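Wusen two-finger gripper kit, two months in: good hands, bad habit

I bought the Wusen kit in December with my own money, so nobody has paid me to be nice (or mean) about it. It came to 1659 dollars with the wrist camera and the long black fingers, shipped from Villanueva in a box with far too much foam. My arm is an older Tremton and the two bolted together first try, which made my evening!

My test job is tidying toiletries. Pick a thing up off the table, put it in the white box, go again. Boring for people, surprisingly mean for a gripper: everything is glossy, rounded or squishy.

The good part first. The fingers open really wide, they close gently, and the matte surface doesn't throw glare back into the camera. Hard bottles are no trouble at all.

Squeeze tubes, though. The fault hits at the moment of closing: the driver reports "object held" before the pads have properly met the tube, the arm lifts, and the tube slides out or gets knocked over. I logged 1000 picks and 113 ended in a false hold, nearly all of them tubes. The bamboo-print one with the gold cap is my regular troublemaker, and having a foaming soap pump that close to it doesn't help. 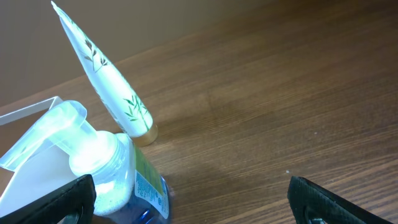

The fault that scared me

False holds are annoying. What cost the kit a star is what comes after one. If you hit pause right when the driver is confused, the fingers snap shut at full force before they stop. Mine did it twice, once with my thumb a few inches away. Please use the real emergency stop, wired to the power, and keep your hands out of there until the light goes off. The manual gives this one line on page 2, in gray type.

I wrote to support and got Anatole Carré, who was lovely and quick and sent me a beta driver the same afternoon. It fixes the snap. False holds are better too, but a tube lying down in the box is still a coin toss, especially one like this Pantene with its end right up against the side and other stuff packed underneath.

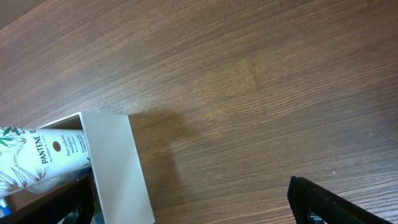
Would I buy it again?

Yes, with the beta driver, and only if you have a proper stop button already. If you mostly handle soft packaging I'd look at the Stelness first (pricier, slower, but a friend's has never snapped at her). Three stars from me for now. I'll bump it to four when the new driver is the one that ships in the box.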